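Trekico publishes open code of practice for robots that handle household laundry

For release in June

Trekico, the company for robotic handling in homes and small laundries, has today published a code of practice for machines that pick up, move and sort household textiles. The code is free to read and free to use. It has 46 clauses and it was written together with the Brikano test house and two laundry operators, Flanagan and Bona.

Until now, most teams in our field have made their own rules for this work, and the results were hard to compare. A towel is soft, it changes its shape with every grip, and the part which hangs down can catch on a basket or on a person. The general rules for machine safety are still valid, but they say little about cloth.

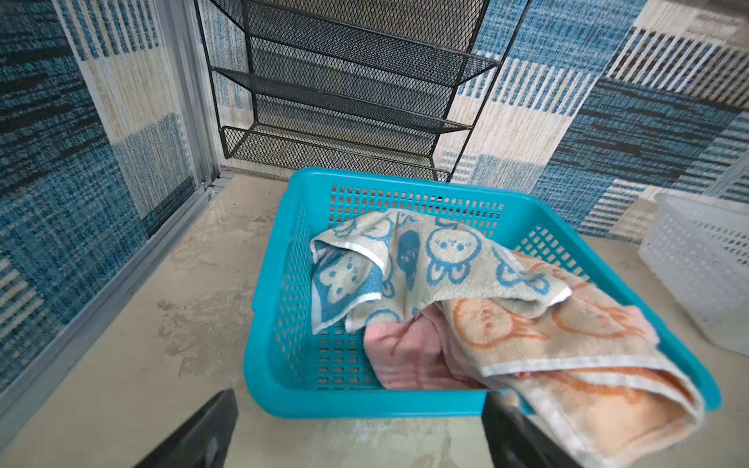
The central part of the code deals with gripping and lifting. The closing force of the fingers must be set before the work starts and written in the log. A lift must stop if the cloth pulls back more than the set limit, and the robot must then lower the item and open its fingers slowly. Open baskets with holes in the walls get their own clause, because a finger tip or a loop of fabric can go into a hole and stay there. Tags, bands and hanging loops are treated as separate parts of the item, and the operator must decide in advance if the robot may grip near them.

"We wanted rules that a person can read in the morning and follow in the afternoon," said Aoife Rafferty of Trekico. "Some clauses are strict — the one about the stop button is very strict — but most of them only ask you to write down what you did."
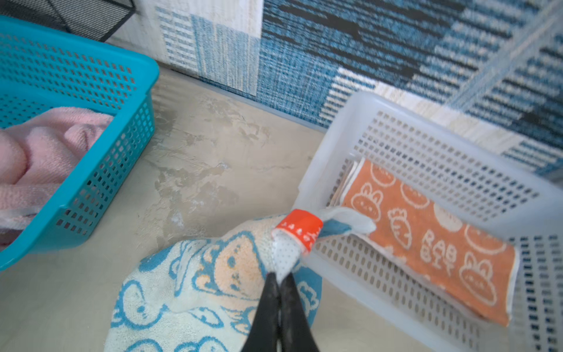
Philomena Duggan of Flanagan welcomed the code but said she would like the next edition to say more about staff training. In her view, a person who empties baskets beside a robot needs the same clear instructions as the person who programs it. Trekico has agreed to open this chapter first when the text is revised.

The draft received 66 comments, and nearly all of them were answered in writing. Nine clauses were changed as a result. Comments on the published edition can be sent to the Trekico standards desk, which is open until 4 p.m. on Friday and will then pass them to Conall Ó Gríofa for the first review.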